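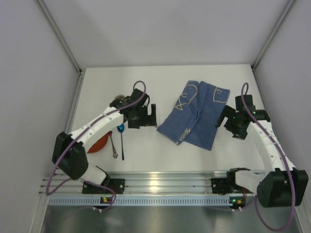
Notes and file list for the tea towel folding set, kept by Farah Chin. The set is part of Wuliva and covers one job: a cloth on a white tabletop, spread out and folded.

## Contents

- 295 episodes in total
- 188 of cloth folding, the rest of spreading
- 46 set aside for testing, in `holdout/`
- two views per episode, stored as separate files

## The cloths

Every cloth is listed by colour in `cloths.csv`. The blue towel has cream outlines and script lettering, so the print can be used to tell which way up it is. Plain cloths have a stitched corner tag instead.

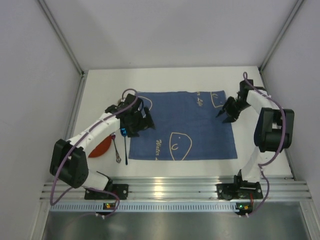 Other things may be left on the table next to the cloth — a spoon, say, or something red and rounded. They aren't labelled. Please don't treat them as part of the fold.

## Labels

`flat`, `half`, `quarter` and `bunched`. Use `bunched` for any cloth with a corner tucked under, even if the rest is smooth. The July batch used `messy` for the same thing, and 20 of those files still need renaming.

Corrections go to Farah, with the episode number in the subject line.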